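Fuvico conference interpreting set: review

We bought the Fuvico set in November for the twinning visits between Carroll and Miltlow. It comes as one transmitter, one interpreter's microphone and 26 receivers with earpieces, packed in a charging case. The price was £278 from Soton, delivery included.

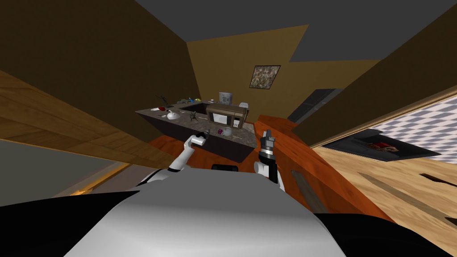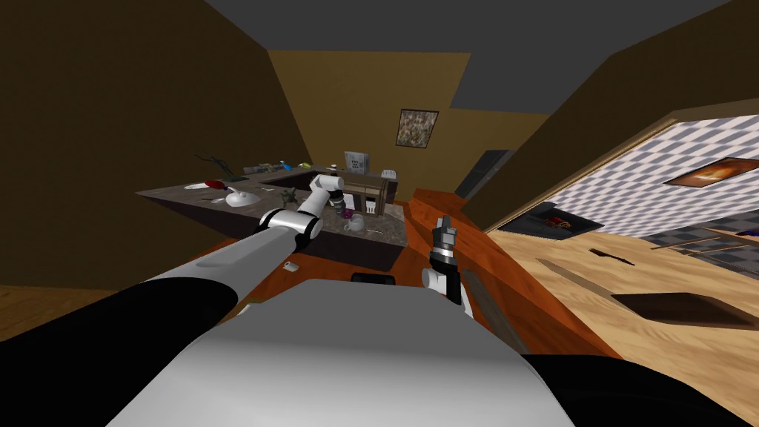 Our delegations are small. A normal visit has 14 guests and about as many hosts, with two interpreters taking turns. Before this we had whispered interpreting at the back of the room, and anyone more than a few seats away missed half of the speeches.

Setting up is simple. You switch on the transmitter, pick a channel and hold each receiver near it until the light goes green. The whole lot took 14 minutes the first time and less after that. The manual is short and the English in it is poor, but the drawings are clear enough.

Speech comes through cleanly. During the signing of the cooperation agreement we had people at both ends of the council chamber and none of them lost the signal. It did drop out on the walk round the harbour when the group went behind the old customs building. Applause is picked up very loudly by the microphone, so interpreters should use the mute button.

The battery lasts a full day of talks with a break for lunch. The earpieces are the weak part. They are hard plastic, one size, and fall out if you turn your head quickly at dinner. I have since bought foam covers for them.

There are only two channels. That is fine for talks in two languages, but a meeting with a third delegation would need a bigger set. You also can't buy single spare receivers, only packs, and Soton had none in stock when I asked.

For town halls and friendship associations it does the job at a fair price. A ministry or a large trade delegation will want something better. Four stars out of five, one off for the earpieces.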